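3.2 Disposição dos alimentos e dos recipientes

O estudo considera a arrumação de hortofrutícolas inteiros sobre uma superfície de apoio comum, antes de qualquer operação de corte ou de confeção. Interessa-nos a relação entre a forma do alimento e o recipiente que lhe é atribuído, e em particular a fração da abertura que fica por ocupar. Trabalhos anteriores sobre organização de bancadas domésticas tratam o recipiente como um simples destino, sem distinguir entre peças côncavas e peças planas. Na classificação Henska, que adotamos com alterações menores, essa distinção é o primeiro critério.

Foram definidas 8 classes de recipiente e 6 classes de alimento. As classes de alimento separam os corpos aproximadamente esféricos (maçã, laranja), os alongados curvos (banana) e os alongados de secção decrescente (malagueta, cenoura). O corpus Taltbridge reúne 183 disposições, anotadas de forma independente por dois avaliadores. A Figura 2 mostra uma disposição com um recipiente côncavo e um plano, ambos com um único alimento – a malagueta permanece sobre a mesa.

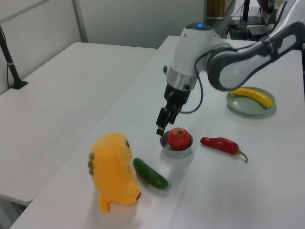
Tempo de leitura: 2 min

Figura 2. Maçã em taça metálica, banana em prato verde-claro e malagueta vermelha sem recipiente, sobre mesa branca.

Na taça, a maçã ultrapassa claramente o bordo e encosta a ocupação ao lado direito da abertura, ficando livre a parte esquerda. Segundo o nosso protocolo, uma configuração deste tipo é anotada como «parcial, saliente». A saliência é registada em separado da ocupação, dado que um alimento pode preencher toda a abertura sem exceder a altura do bordo. No prato, cujo rebordo é baixo, a banana assenta na zona posterior e direita, e as zonas anterior e esquerda permanecem descobertas. A anotação correspondente é «parcial, periférica».

Os alimentos sem recipiente recebem a etiqueta «livre», acompanhada do recipiente mais próximo e da orientação da extremidade. No caso da malagueta, a extremidade arredondada aponta para a maçã e o pedúnculo fica do lado oposto. A orientação foi incluída a partir da segunda versão do protocolo, por sugestão do grupo Hamann, e aplica-se apenas aos corpos alongados.

As divergências entre avaliadores concentraram-se nos pratos pouco fundos, em que a fronteira entre «central» e «periférica» depende do ponto escolhido para o centro do alimento. Adotou-se o ponto médio do eixo maior – para a banana, o da corda que une as extremidades. Os casos que se mantiveram ambíguos após a segunda leitura foram excluídos do cálculo da concordância e constam do anexo Ferkska.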